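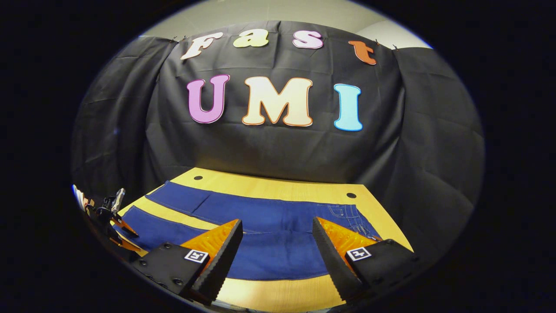

I have a drawer full of screens. Two tablets, an e-reader with a stripe down the left side, a smartwatch whose strap gave up long before the watch did, and a pair of wireless earbuds that will still play music for the length of a shower if you are quick about it. I don't think of myself as a wasteful person, and I suspect you don't either, but open your own drawer and then come back and we'll talk.

What got me going on this was a headset. My library system bought three of the Flokent ones in March, the kind you strap on to walk through a Roman bathhouse or sit at the bottom of the sea, and by the end of summer one of them was out of service. There was nothing wrong with the lenses or the electronics. The foam that rests against your face had gone flat and crumbly, the way foam does when it has been pressed against a great many warm foreheads, and the foam on that model is glued in. I asked at the desk what a new piece would cost and the answer was that there wasn't one to buy. You send the whole unit back, they charge 141 dollars for what they call a refresh, and you wait. So the bathhouse was closed, so to speak, over a strip of foam I could have cut out with kitchen scissors.

Now, I am old enough to remember when the battery came out of the phone with a thumbnail, and I try not to be a bore about it. Plenty of things were worse then. Phones died in the rain, chargers came in every shape a person could dream up, and the little plastic door on the back always went missing under a car seat. I like my thin, sealed, rain-proof phone very much, thank you. But somewhere along the way we accepted that the parts which wear out first should be the parts that are hardest to reach, and I would love for someone to explain to me why that was a good trade.

Think about which parts those are. It is nearly always the stuff that touches people - straps, pads, ear tips, buttons, the spot where the cable bends - and then the battery, which is getting older from the day you bring it home. The clever bits, the chips and the glass, will usually outlast all of it. My Pundance headphones are going on their sixth year because the cushions twist off and a new pair costs less than lunch. I am on my third set. They aren't the best sounding headphones in the world (my nephew has told me this, at length, with charts) but they work, and they are comfortable, and when I put them on in the morning I feel a small fondness for whoever it was that sat in a meeting and argued for the twist.

The usual reply is that people don't want this. Makers say that customers choose looks and price, and that hardly anyone orders spare parts even when they are offered. I believe them, up to a point. A friend who used to work in the returns department at Gamora told me they stocked straps for one of their fitness bands and sold 83 of them in a year. But you should have seen how hard it was to find the page! I tried it myself, with a cup of coffee and a fair amount of patience, and I had to go through the support menu, past a chat window that wanted to sell me a new band, and into a list sorted by part number. If a grocery store kept the milk in the basement behind a door marked Staff, it wouldn't sell much milk either.

There is a repair shop near me called Hubáček, a narrow place with a bell on the door, and I go in more often than I need to. They'll change the battery in nearly anything, including things that were never meant to be opened, and they are cheerful about it, but they'll also tell you plainly when the labor will come to more than the gadget is worth. That happens a lot with the sealed ones. A tablet that cost 400 dollars new might need 200 in parts and careful heating and scraping, and at that price most folks sigh and take it home to the drawer. I did, with one of my two.

I'm not asking for every gadget to come apart like a toy train. I would be happy with a short promise on the side of the box, in letters large enough for me to read without my glasses, saying which parts can be changed at home, what they cost today, and how many years they'll be sold. Put it right next to the number of megapixels. Then people who care only for looks can go on buying looks, and the rest of us can stop guessing.

Meanwhile the library has ordered some washable cotton covers to go over the foam on the other two headsets, and they seem to be holding up fine. The third is still away being refreshed. I've asked them to call me when it's back, as I never did get to the end of the bathhouse.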